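Last updated: September
Reading time: 6 min
Search this site Search Go

How to check a success rate before you believe it

Suppose a paper tells you that a two-arm sorting policy scores 85 percent. Before you spend a month trying to match it, do the following. I used these steps on the Marnovix block-sorting result, and the number I ended up with was less exciting than the one on the poster.

1. Find the denominator. The training set had 1,891 demonstrations, and that figure gets quoted a lot. The evaluation had 50 trials. Only the second number tells you how far to trust the score, and 50 is thin.

2. Read the reset rule. Who puts the blocks back, and where? Subbarao Venkataraman reran our test with starting positions drawn from a list made beforehand, and the score dropped. We had been placing blocks where the arms liked them — without meaning to.

3. Write down what counts as a success before the first trial. "Block in the correct bin" sounds clear until one lands on the rim. Decide whether a regrasp is allowed and how long you wait.

4. Score partial runs separately. A run that sorts every block but one is a failure under a strict rule and nearly perfect under a generous one. Report both.

5. Have somebody else score the recordings. Ruairí Mulligan and I disagreed on 6 trials out of 50, which was enough to wipe out the improvement claimed over the Vadon baseline. 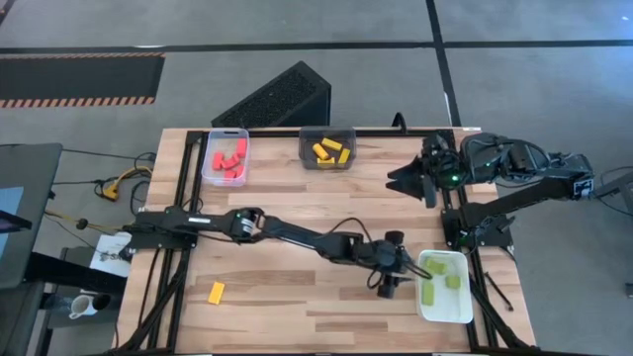 Vol. 3, Issue 2, p. 14

Take a layout like this one, with red, yellow and green blocks in separate bins and one yellow-orange block by itself on the wood. Under a per-block rule, the binned blocks can carry the score. Under a per-run rule, the stray one decides it.

6. Move a bin and run it all again. If the score collapses, the policy may have learned the table layout — and color may have little to do with it. I'd want to see this test before citing anyone's sorting result, ours included.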